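Room check -- Hubmann Building, shelving room
Checked by Evangelia Karras, 26 July 2020
Copy to Sinan Coşkun

Such a good walk-through this time, and I'm really pleased with how the room is coming along!

1. Overhead lights: PASS. Please keep a spare tube on hand, the supply cupboard is down to its last one.

2. Air-con: PASS, filter clean due in July. Book it through Pustico and quote job 404.

3. Shelving against the brick wall: PASS WITH COMMENT. Lovely solid units, and I'm thrilled we kept the brick bare behind them. Bottles need a label facing out, whatever is in them. Lamp cord to be tagged by Leopold.

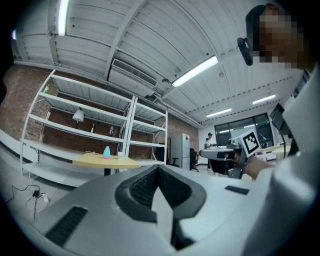 Item 3: white metal shelving, left wall.

4. Double door at the end of the room: PASS. Glass panels make it so much easier to see who's coming through. Keep the full width free at all times -- chairs included.

5. Office chair: PASS. Mesh back and headrest, a real treat for anyone on a long shift. Castors and gas lift go on the next round.

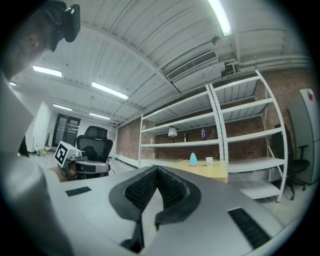 6. Floor: PASS WITH COMMENT. I love a pale floor for this, spills show up straight away. Anything sitting beside the wall near floor level should be put away or binned at close. Mats from Otesero are still on order (colour to be confirmed with Ronja).

7. Extinguisher tag: NOT CHECKED, Konrad has the register.

Next check in 15 days. Great work, everyone!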